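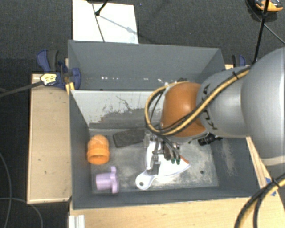
4. What people call orange, and where they stop

I started out thinking orange would be the easy part of this study. Everybody I talked to in Hirkdale could say what orange was without stopping to think, and most of them pointed at something in the room to prove it. The trouble came at the edges, on the way down to brown and on the way up to yellow, where people who had agreed on everything else that morning suddenly didn't agree at all. When the two colors are strong and lie right up against each other, there isn't much to argue about: in Figure 1 the yellow of the hose and the orange of the joint it passes along are plainly different, and I doubt any reader would swap the words. The orange surface is glossy too, with a soft highlight on it, and that paler patch still gets called orange by anyone naming the whole part. I want to keep both of those points in mind through this section. Neighbors help people name a color, and people name the thing they think they're looking at, shine and all. My painted cards had neither advantage. They were matte, they were shown one at a time, and they sat on a plain gray board.

4.1 The cards and the people

We asked 156 adults to name a set of 16 cards, all of them somewhere between a clear yellow and a middling brown. Viola Sala mixed the paints by hand, working from the Runar range because it was the only one sold in both towns and I wanted people to be looking at colors they might have on a wall at home. (They didn't have to like them. A good many told us they didn't, and those remarks are in my notebooks if anyone ever wants a paper on rude things said about mustard.)

Half the sessions were in Hirkdale and half in Clellwood. The two places are close enough that people commute between them, and I'd been told more than once that I was wasting my time looking for a difference. I grew up near Clellwood and my mother's family is from Hirkdale, so I'd heard the same sofa called "tan" on one side of the family and "gold" on the other for my whole childhood, and that was really the whole reason I wanted to look.

The instructions were short. We said, "What color would you call this?" and wrote down whatever came first. If a person gave two words, as in "orangey brown" or "kind of a peach," we kept both in the order they came. If they asked what we meant by color, we repeated the question. Aldo De Luca ran the Clellwood sessions and I ran the ones in Hirkdale, and we traded places for the last stretch in May so that any habit of mine or his wouldn't look like a habit of the town. We left out eight people who told us at the start that they had trouble telling colors apart. They aren't in the 156.

All the cards were shown next to a north window, in the morning. I know some readers will say a light box would have been better. I thought about it and decided against it - people were already nervous about getting the answer wrong, and putting a card inside a box with a lamp made it feel like an eye exam. In the pilot sessions, folks in front of the light box kept asking me how they were doing. By the window they mostly chatted about their kitchens.

4.2 What came back

The clear orange cards behaved the way I expected. Nearly everybody in both towns used the plain word and used it fast. The clear yellow at the far end did just as well.

The stretch between them is where the answers spread out. For the card that Viola labeled as the midpoint, we collected 23 different names, which was more than for any other card in the set. "Yellow-orange" and "orange-yellow" both turned up, and I've kept them apart in the tables even though Aldo thinks I'm splitting hairs. I don't believe I am. When I asked a few people afterward whether the two were the same, they looked at me like I'd asked whether a houseboat was the same as a boathouse. Then there were the food words: squash, cheddar, apricot, cantaloupe, egg yolk, and one very firm "macaroni." Food words were common in both towns, and I'd be lying if I said I could see a pattern in who picked which one.

The town difference I'd been hoping for did show up, only it was at the brown end. In Hirkdale people held on to "orange" for longer as the cards got darker, usually with something in front of it: burnt orange, rusty orange, old orange. In Clellwood they let go sooner and went to "brown" or "rust" as a word by itself. I went back over the sessions where Aldo and I had traded places, half expecting the gap to shrink, and it held up. Whatever is going on, it isn't just one of us holding the card at a funny angle.

Age mattered less than I'd guessed. Older people in both places were more likely to say "gold" for the deeper yellows, and younger people hardly used it for anything without metal in it. "Tan" got used by everybody for different cards. I have stopped trying to pin down tan and suggest others do the same until someone gives it a study of its own.

4.3 Does the thing matter more than the card?

Eyvindsson argued some while back that asking about loose patches of color tells us how people talk about loose patches of color and not much else. I used to find that argument annoying. Having sat through a whole spring of these sessions, I've come around to it quite a bit.

My reason is how often people tried to turn the card into something. They'd hold it up and say, "Well, if that was a car, I'd call it bronze," or "On a cat that's orange, on a coat it's brown." The cat remark came up in both towns in nearly the same words. An orange cat is, to my eye, very close to the cards that most Clellwood people called brown, and yet I have never heard anyone there say they owned a brown cat when they meant an orange one. Red hair is the same sort of case. So is a yellow peach, for that matter, or the yolk of an egg that came from a good hen.

So we added a short second task toward the end of the work. After the cards were put away we'd ask people to name the color of a few things from memory: a brick, a carrot, a school bus, a penny that had been in circulation a while. The carrot was orange for everyone. The school bus was yellow for almost everyone, including people who had just finished calling the nearest matching card orange, and when Viola laid that card next to a photo of a bus they'd laugh and say the card was still orange and the bus was still yellow. I don't think they were being stubborn. The bus has a color word that goes with it, and the card doesn't, and they were using what they had in each case.

The brick was the only item that split by town, and it split the same way as the dark cards did. Hirkdale leaned to orange and Clellwood leaned to red or brown. There is an old clay pit outside Hirkdale and a lot of the older houses there are built of a fairly bright local brick, so it could be that people were simply right about the bricks they knew. I'd like to believe that's where the whole difference comes from - that a town full of bright brick teaches its children a roomier sort of orange. I can't show it with what we have. We didn't ask people where they'd grown up, only where they lived now, and I've been kicking myself over that since the first week of data entry.

For the analysis in the next section I've grouped the names by their main word, so "burnt orange" counts as orange and "orangey brown" counts as brown. The ungrouped answers are kept in the appendix, spelled the way we first wrote them down.

Filed under: Language & Everyday Life
23 shares | 8 comments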